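Minutes of the Terrace and Shared Areas Meeting, Lostido House

Held in April at 10.30 am in the ground floor meeting room. The minutes of the previous meeting were agreed without change.

1. Outdoor furniture

The meeting noted that the round slatted table had been moved back outside after the winter. It was reported to be steady and fit for use. Small items such as pens and paper clips may drop through the gaps between the slats, and staff working outside are asked to keep these in a pouch or tray. It was agreed that no oil or varnish would be applied this year.

Two quotations had been received for a second table of the same size. Piltura quoted 565 pounds including delivery and Vomari quoted 700 pounds, with assembly on site. The Piltura quotation was accepted, subject to a check of the delivery charge.

Action: Facilities to place the order before the end of the month.

2. Working outdoors

Requests to use the terrace for laptop work had continued to come in. A mouse does not track well across open slats, and the meeting agreed that a mat should be provided with each outdoor place. The blue mat and the green see-through mouse were considered suitable for the terrace set. Both are to be signed out at reception and returned by 5 pm. Neither may be left outside overnight.

A request for a parasol was discussed. The Lobo model was priced at 338 pounds with base. Members were in favour but asked for the matter to be held over - the base may be too heavy to move indoors in high winds.

Action: Facilities to confirm the weight of the base.

3. Storage

The cupboard by the terrace door is to be cleared and one shelf kept for outdoor equipment. A sum of 54 pounds was approved for boxes and labels.

4. Any other business

The side gate is still sticking. This will be added to the repairs list.

The meeting closed at 11.40 am.

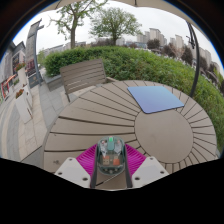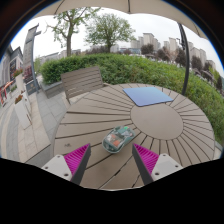
Terrace table with the blue mat and green mouse (item 2)

Facilities and Shared Areas Team, Lostido House

Corrections to these minutes should be sent to the team before the next meeting, which will be held in the same room in June.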